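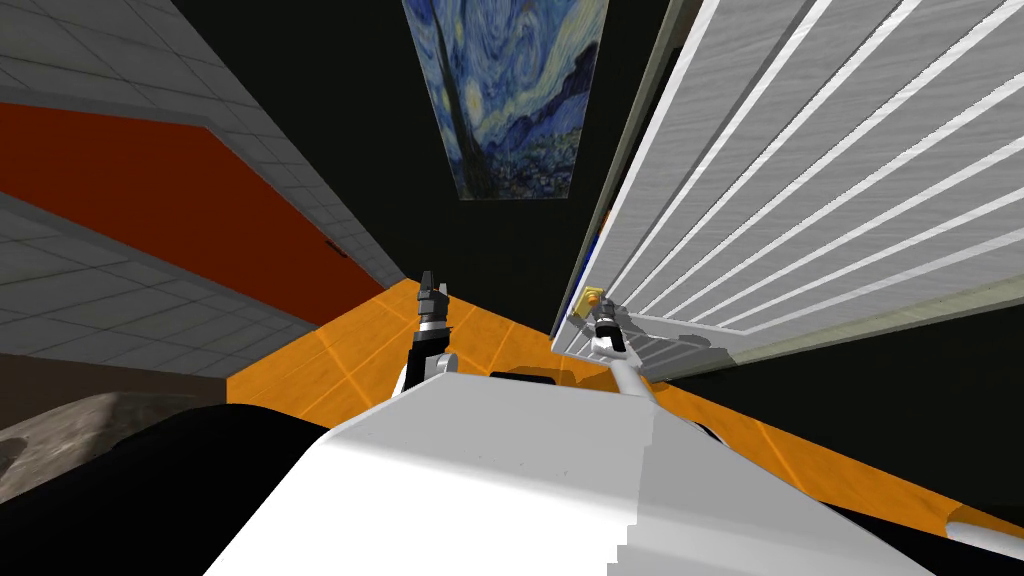

Right gripper with the yellow block, left gripper open and waiting

Fingers shut unevenly on simulated two-arm robot after tool swap
Posted Saturday by Waldemar Szczepańska
2 min read

I've been having a wonderful time building a two-arm cell in Istness (robot model is Prisska, standard arms, parallel grippers both sides) and nearly everything works, which still amazes me every time I press play! The right arm picks up small blocks beautifully. The trouble began when I swapped the fingers on the left gripper for longer ones. Now one finger reaches the middle before the other, the block gets shoved sideways and then it either pings off across the floor or sinks into the finger.

What I've done so far: set the full opening to 104 mm on both grippers, checked the joint names, and put the physics rate up to 1,000 steps a second. The last one helped with the sinking but made no difference to the shove. If I load the old fingers the fault goes away, so I'm fairly sure the arm is fine – it's something in the finger file or in how the two are tied together.

My next job for the cell is getting hold of the edge of a louvred door, and I'd love to have this sorted first. The flat blades need to come up square to it and close evenly, or I'll be pushing the door about before I've gripped it. Where would you look? 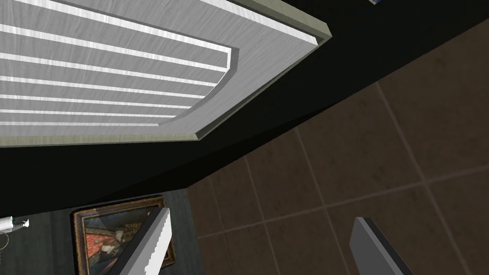 Gwawr Bowen
Lovely project! I'd look at the link between the fingers before anything else. In most gripper files one finger is driven and the other copies it, with a multiplier and an offset. Longer fingers often come with their own zero position, so the copy starts in the wrong place and never catches up. Open the file, find the offset on the copying finger and set it to 0, then close the gripper on nothing and read both joint values. They should match all the way in.

While you're there, look at the mass. If the new fingers came in with mass worked out from the mesh, one can end up far heavier than its partner, and the lighter one wins the race. Give them both the same figure by hand. I do this every time I change tools now, and save a copy of the working file before I touch it – I've been very glad of that habit!

bevano_bench
try more friction. fixed mine

Hong
Friction won't cure the shove, but do check the collision shapes. A mesh that's been wrapped in one big box will touch the block early on one side. Turn on the collision view and see if the boxes line up with the blades. Mine was off on one finger only and I went through 2,009 lines of log before I thought to look.

Waldemar Szczepańska
It was the offset! Both fingers meet in the middle now. Masses were different too, so I've evened those up. Collision view is next, then the door. Thank you all so much.

Contact | © Bevano Help Boards | Back to top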